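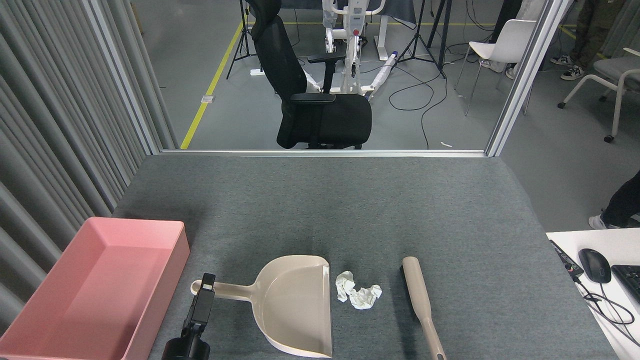
# Bench cleanup set, Cladden workroom

Notes on the tabletop kit kept at the Cladden workroom. One picture so far. Entries for the Cavorero shelf and the Urquijo sink area will be added to the same page.

## Contents of the set

**Dustpan.** Beige plastic, long narrow handle, wide scoop. The front edge is flat, so it can sit close against the table covering. The rear lip is raised and holds paper well enough when the pan is carried level. It does less for fine dust, which should be tipped out after each pass.

**Hand brush.** Same color as the dustpan, dark bristles. Store it with the bristles up or to the side. Bristles left under load take a set within 30 days and then skip over small debris.

**Tray.** Pink plastic, large and shallow, flat bottom, sloped inner walls. The slope matters when emptying: scraps slide out over the rim without catching in a corner.

**Table covering.** Gray felt. It is quiet and does not scratch, but it holds lint. Short strokes work better than long ones, and the brush should be lifted at the end of each stroke — dragging it back spreads what was just collected.

**Paper scraps.** Two crumpled pieces of white paper, between the dustpan and the brush. One is loosely balled and the other is flatter. Flat pieces are the harder of the two on felt. Start the brush behind the far edge and push toward the pan at a low angle.

## Adjacent desk

The white desk to the right is lower than the felt table and carries a black mouse, a keyboard and cables. Sweep away from that side. Crumbs that drop between the keys mean a separate job with the small Plolummont blower.

## Maintenance

- Wash pan and tray in warm water with dish soap. No solvent.
- Comb out the brush over a bin, then rinse and dry it flat.
- Go over the felt with a lint roller before it is vacuumed.
- Replacement felt is on the Cavorero shelf, cut to length, 13 pieces at last stock check.

Page last edited 07/05/2025. Stock figures are from April.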